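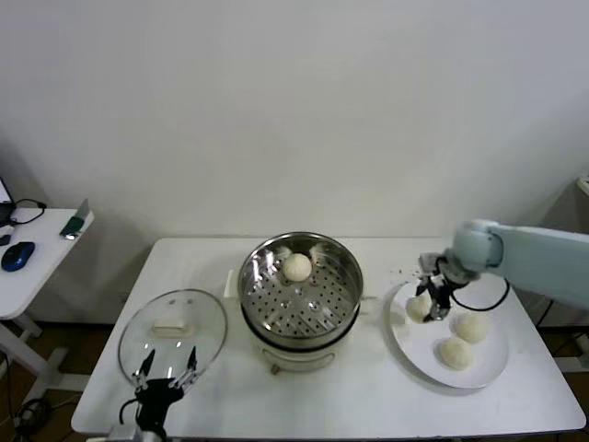
**Press release | Robotics and automation**

**Durnon opens two-arm teaching service at Galtville**

Durnon has opened a service at its Galtville site for teaching kitchen and food-handling tasks to two-arm robots by remote control. An operator guides both arms through the task while joint positions, gripper opening and camera views are logged together. The recordings are then used to train the control software.

The first task set covers steamed buns. One gripper handles the glass lid of an electric steamer and the other moves buns between a plate and the steamer basket. Buns are soft and mark easily, so gripper closing force is logged at every step. The lid calls for a different grip, taken at the metal rim.

The opening set holds 2000 recorded runs, made by four operators at two stations. Each run is checked before release, and runs with a dropped item are kept and labelled as such – customers may include or leave them out.

Cartwright, the control software used at both stations, also accepts hand guiding, where the operator moves the arm directly. Hand-guided runs are stored in the same format.

A second site at Batstead will begin recording in August. Enquiries about access to the task set should be sent to the Durnon press office, Galtville.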